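Kondeck freezes withdrawals as Tredex token slides

January 2023

Crypto lender Kondeck has stopped all customer withdrawals after a rough night for the Tredex token, which lost 42 per cent of its value in a few hours. No date for reopening. Accounts can still be viewed but not touched.

The firm, based in Kenddale, put a short notice on its site just before breakfast. It blamed "unusual demand" and said customer balances were safe. It did not say how much is held in Tredex -- the question most people are asking.

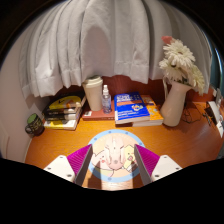 More than 400 customers had signed an open letter by lunchtime asking for a full list of what the company owns and owes. Kamarul Oei, who put savings in last May, said he tried to move his money twice overnight and got the same error both times. "I'm not after the interest. I just want back what I put in."

Kondeck was paying up to 33 per cent a year on some Tredex deposits. Those offers have now gone from the website.

Accountants McPhee have been called in to go thruogh the books. A first report is expected in May, altough the firm would not be held to that.

Tredex was trading slightly up at the time of writing. Kondeck did not return calls. More when we get it.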